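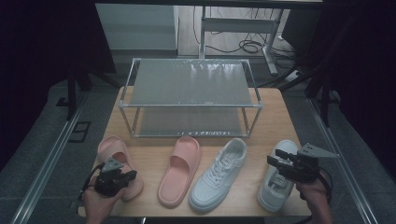
Schuhe im Flur ordnen: Tipps für kleine Regale

Ein Schuhregal mit zwei Böden reicht für einen Haushalt mit zwei Personen, wenn nur die Schuhe darin stehen, die in dieser Jahreszeit getragen werden. Alles andere gehört in den Schrank oder in den Keller. Unser Flur ist an der schmalsten Stelle 94 cm breit, da bleibt für Möbel wenig übrig.

Vor dem Einräumen

Das Regal ganz ausräumen und die Schuhe paarweise in einer Reihe davor aufstellen. So fällt auf, wenn ein Paar schiefe Absätze hat oder ein Schnürsenkel durchgescheuert ist. Aussortiertes gleich in eine Tüte stecken und aus dem Flur tragen, sonst steht es am Abend wieder im Regal.

Schuhe nicht feucht einstellen. Nach einem Regentag die Einlegesohlen herausnehmen und die Schuhe mit Zeitungspapier ausstopfen. Das Papier nach einer Stunde wechseln, danach über Nacht ohne Papier stehen lassen. Nicht an die Heizung stellen, Leder wird davon hart und Kleber kann sich lösen.

Böden reinigen

Durchscheinende Kunststoffböden zeigen jeden Sandkorn-Kratzer. Den Sand zuerst mit einem weichen Handfeger abnehmen, dann mit lauwarmem Wasser und einem Tropfen Spülmittel wischen. Kein Scheuermittel, keinen Glasreiniger mit Alkohol. Metallstangen nur feucht abwischen und trockenreiben. Bei unserem alten Regal, einem Fimero, waren die Steckverbindungen nach zwei Jahren locker. Ein Streifen Teflonband um den Zapfen hat geholfen, hält bis heute.

Welche Schuhe wohin

Nach unten kommt, was schwer ist oder Dreck verliert: Stiefel, Wanderschuhe, Gartenschuhe. Nach oben kommen Turnschuhe und Badelatschen. Wer morgens in Eile ist, stellt die Schuhe mit der Ferse nach vorn, dann kann man sie hinten greifen und hat sie gleich richtig herum in der Hand. Sandalen und Pantoletten mit breitem Riemen lassen sich auch hochkant stellen, Sohle an Sohle. Das spart fast die halbe Breite.

Der Abstand zwischen den Böden sollte mindestens 19 cm betragen, wenn knöchelhohe Schuhe hinein sollen. Für flache Schuhe genügt weniger. In der Tiefe rechne ich mit 28 cm, bei großen Größen steht der Schuh dann vorne etwas über – das stört nur, wenn die Tür dagegen schlägt.

Weiße Turnschuhe

Die Sohlenränder mit einer alten Zahnbürste und einer Paste aus Natron und Wasser bürsten, kurz einwirken lassen, abwischen. Schnürsenkel herausnehmen und im Wäschenetz bei 60 Grad mitwaschen, wenn sie aus Baumwolle sind. Zum Trocknen in den Schatten, in der Sonne werden manche Sohlen gelb.
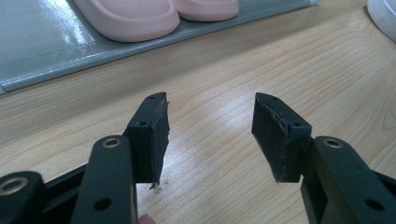
Filz, Moosgummi und Schaumstoff halten auf Kanten nur dann lange, wenn der Zuschnitt sauber ist. Das gilt für Filzgleiter unter dem Regal genauso wie für Polster an Zangenbacken und Klemmen. An den beiden schwarzen Backen über der hellen Holzplatte wirkt der dunkle Belag am Rand ausgefranst, links hängt unten ein kleines Büschel heller Fasern. Solche Fasern mit einer scharfen Schere knapp abschneiden und nicht abreißen, sonst kommt der Belag mit. Sind die Kanten ringsum fransig, lohnt sich neues Material. Den alten Belag abziehen, Kleberreste mit etwas Speiseöl einreiben, zehn Minuten warten, abrubbeln und mit Spülwasser entfetten. Das neue Stück mit dem Cutter am Stahllineal schneiden und die Ecken leicht runden. Schraubenlöcher frei lassen.

Unter das Regal selbst klebe ich runde Gleiter von Stalmont, Filz auf Holzboden, Gummi auf Fliesen. Vor dem Winter kontrollieren und Steinchen herauspulen.

Gegen Geruch

Eine flache Schale mit Natron auf den unteren Boden stellen und jeden Monat austauschen. Kaffeepulver geht auch, riecht aber eben nach Kaffee. Im August lasse ich die Sommerschuhe abends auf dem Balkon stehen, wenn es trocken bleibt.

Stand: 22. September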